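How do I get a musty smell out of cloth grocery bags?

Posted in Laundry and Fabric Care
22 Aug 2026 - viewed 2,372 times

I have a pile of cloth shopping bags that lived in the trunk of my car all winter and into spring. In January something leaked back there, and by the time I found it the bags at the bottom smelled like an old basement. I have washed them twice on warm with regular detergent. They smell fine coming out of the dryer, but after a day in the closet the smell is back.

Most are plain canvas. A few are thinner printed ones and I don't know what they're made of because the tags are gone. I would like to keep the prints from fading if possible. I also don't want to use anything too harsh, as loose produce goes in these. Is there something that works, or should I throw them out and start over?

Prilska_east

Wash them again, but skip the fabric softener and the dryer sheets if you use those. Softener leaves a coating on cotton and the smell sits under it.

What I do is soak first. Fill a bucket or the laundry sink with warm water, add a cup of white vinegar, and leave the bags in for an hour. Turn them inside out before they go in. Rinse, then wash as usual with a little less detergent than the bottle says. Don't mix the vinegar with bleach at any point, not even in the same load.

Dry them on a line if you have one, upside down, with the opening held apart by two clothespins. The bottom seams are where the damp stays. They can feel dry on the outside and still be wet where the fabric is folded over and stitched. I leave mine a full day and then check the seams with my fingers.
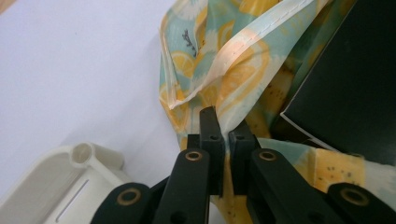

Lemon print bag, still crumpled.

For the printed ones, try a corner in the soak first and press it on a white rag. If color comes off, use cold water and cut the soak to 10 minutes. I have a couple that ran a little the first time and were fine after that.

If the smell comes back after all this, look inside for a stiff insert at the bottom. Some bags have a piece of cardboard sewn in, and once that has been wet it won't come clean. You can cut the stitches, take it out and sew the slot closed again.

Okonkwo Street Mending

The above is good advice. I would add that the trunk needs cleaning too or you will be back where you started. Lift the mat and feel the carpet under it. Ours was soaked on one side and we had no idea. We ran a fan in there for a weekend with the lid open.

Also check the closet - if the bags are stuffed into another bag, they can't air out. Hang them on a hook.

Ekamport2

just buy new ones, they are cheap. I used baking soda on mine and it did nothing

brendinico_k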